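From: Solange Caron
To: Tullirthorpe robotics club list
Subject: Re: [tullirthorpe-bots] sorting task, where are we?
Date: 25th July

Hi all,

Sorry for the slow answer, I was traveling and then my inbox ate me. Replying inline because Malsha packed a lot in!

> On the sorting task, Malsha Liyanage wrote:
>
> Can somebody write up what changed since the last meetup? I've
> been away from the bench and the notes page still says we're
> using the suction cup. Also, do we keep the belt running during
> a pick or stop it? The rules can be read either way.

OK so the suction cup is gone, and the notes page is my fault. We're on the two hands now, and the whole job is bins and belt: pick the part out of a bin, put it on the belt, repeat until your nerves give out. I'll fix the page this week (bug me if I don't).

As for the belt, we stop it. I went back and forth on this with the Cletow team, who are reading the rules the same way, and we all landed on stopping for the pick and the place and only running it between parts. If the judges want it moving they'll have to say so, and I've sent in a question. You lose a bit of time per part but the placing gets so much calmer! 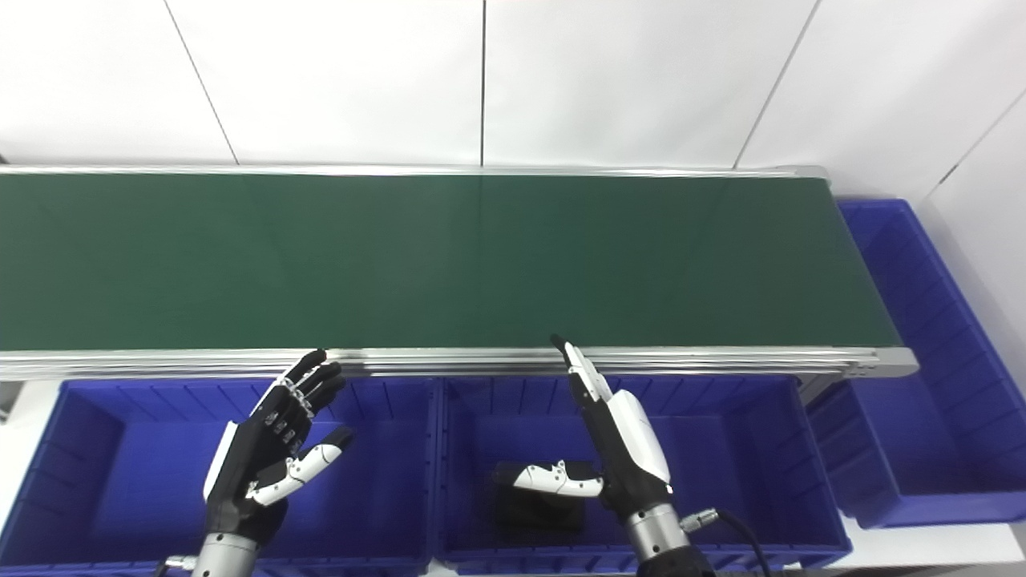

The part of this I'm most excited about is the thumb. Up to now we'd been closing all the fingers at once, like grabbing a soda can, and small parts would scoot off into the corner of the bin and sulk there. Malsha, your old idea of bringing the thumb in first and letting the index finger follow is in the code now, under the Szewczyk branch (named after the street we were parked on, don't ask). I ran 10 picks with it before I left and only lost 2. With the old grip I was losing 6 out of 10, so I'll take it.

> Do we need both hands? It seems like a lot of extra wiring for
> something one hand could do.

Fair question! For the small parts, no. One hand does it fine and the other mostly stays out of the way. But the second round has a long part in it and I can't see us lifting that one-handed without it swinging all over the place. I'd like to keep both on and just park the spare one higher up. Right now its parked position is lower than I like, and I want more room between it and the rim before we speed anything up.

> Is Astarine still the name or did we vote on that?

We voted, you were there, you voted for it. Astarine it is, and the stickers are ordered.

Stuff I could use help with before September:

- somebody to go over the wrist cables with me and tie them down properly
- a second pair of eyes on the place routine, it lets go too early when the part is tilted
- anyone who can borrow a good set of small hex keys, ours are rounded off

If you're new to the list and want to come by, please do. You don't need to know any code, there's plenty to do with a screwdriver, and I'm happy to sit with you and go through the startup steps as many times as you want.

Solange

Recent threads on this list

Rules question: belt running or stopped
Astarine sticker sizes
Ride share to Cletow
Notes page cleanup
Long part for round two, who has one?
Intro and hello from a new member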